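Urkon comes home to the handhelds

Birnance has confirmed that Urkon, the turn-based strategy game that ate most of our winter three years ago, is getting a handheld version in February. The work is being done by Hadberg, the small studio behind the PC patch that finally let you skip the boat cutscene. We have not forgotten the boat.

The new version carries all 27 campaign maps from the original, plus a set of 18 shorter skirmishes meant to be finished on a bus ride. Having seen how long our members take to move one archer, we suggest a long bus route. Saving in the middle of a battle is in at last. So is an undo button, good for a single move per turn, which should put an end to at least half the swearing at club nights.
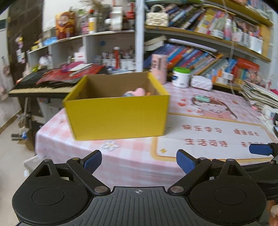 One member wrote in to say that none of this matters if the Aliyu faction is still broken, and that anyone who picks them online should be made to wear a bell. Fair enough. The patch notes run to 241 items and Aliyu's cavalry turns up in a good many of them, mostly beside the word "reduced". Their horses now cost 300 grain apiece and no longer cross rivers as though rivers were a rumour.

Old save files won't carry over. Birnance calls this a chance to rediscover the world of Urkon, a cheerful way to describe losing your fully upgraded harbour.

We'll run a beginners' ladder once the game is out, with the usual rules: no rushing before turn ten, no sulking after it. Put your name on the sheet by the kettle. Bring your own charger, and please label it in a colour other than black.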